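Inspected by: Ásdís Juhl
Signed off by: Lai-ching Ng
Date: 11th June
Site: Climer, demonstration table
Task set: Tesow tabletop, target 2000 episodes, 400 per operator block

# Hand-held gripper collection: pre-session check

Mark each line OK, FIX or N/A. A FIX in section 1 stops the session. Other FIX items can be cleared between blocks.

## 1. Gripper

- [x] Finger mounts tight, no play when twisted by hand. **OK**
- [x] Both fingers in view of the camera with the trigger fully open. **OK**
- [ ] Finger faces wiped. **FIX.** Scuffs and specks on the upper edge of the right finger. Wipe at every battery change.
- [x] Trigger travel logged closed, half and open. **OK.** Readings match the last calibration sheet.
- [x] Cable strain relief on the handle. **OK**

## 2. Table and objects

- [x] Table surface clear apart from the task objects. **OK**
- [x] Objects within arm's reach without leaning on the table rim. **OK**
- [x] Start layout differs from the previous episode. **OK.** Operators tend to put the brush back in the same spot. Use the Grondano shuffle card.
- [ ] Floor behind the table clear for walking. **FIX.** Furniture feet close to the back edge. Move back before the second block.
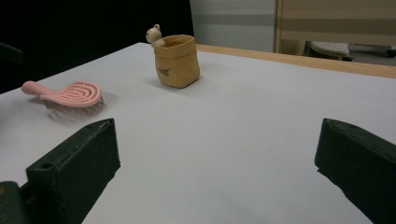
*Brush and pot layout, fingers open.*

Comment (ÁJ): Brush is bristles down. The card also calls for bristles up, and block 7 has hardly any of those. Please make up the difference before we change objects.

Comment (LN): Agreed. Keep the pot towards the back for the brush episodes. Don't grip it by the little figure on the rim.

## 3. Recording

- [x] Clock sync between gripper and base station. **OK**
- [x] Free storage checked. **OK.** 297 GB.
- [x] Exposure locked before the first episode. **OK**
- [x] Each episode starts with the fingers open and touching nothing. **OK**
- [ ] Target object fully in view at the start. **FIX.** In the single-object layout the top of the tan item runs out of the picture. Tilt the wrist up slightly or step the object forward.
- [x] Failed grasps kept and labelled as failed. **OK.** Don't delete them on the station.

Comment (LN): Single-object start is otherwise fine. Good open space between the fingers and the target, which the Ó Súilleabháin trainer wants for approach motion.

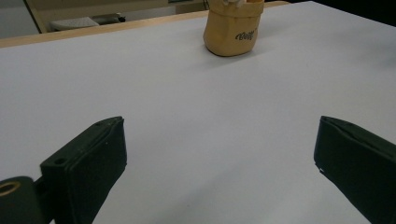 ## 4. Operator

- [x] Wrist strap on. **OK**
- [x] Break taken after each block. **OK.** Sore thumb reported by one operator in December, so the limit stays.
- [x] Free hand kept behind the body while recording. **OK**
- [ ] Spoken label at the end of each episode. **FIX.** Several were too quiet to transcribe. Say the object name, then "done".

## Follow-up

1. Wipe the fingers and initial the sheet on the handle case. ÁJ
2. Shift furniture away from the back edge of the table. ÁJ
3. Add the bristles-up layouts to the block 7 list. LN
4. Recheck the start view for the single-object layout and send Grondano the new wrist angle. LN

Section 1 rechecked after wiping: OK, session may proceed.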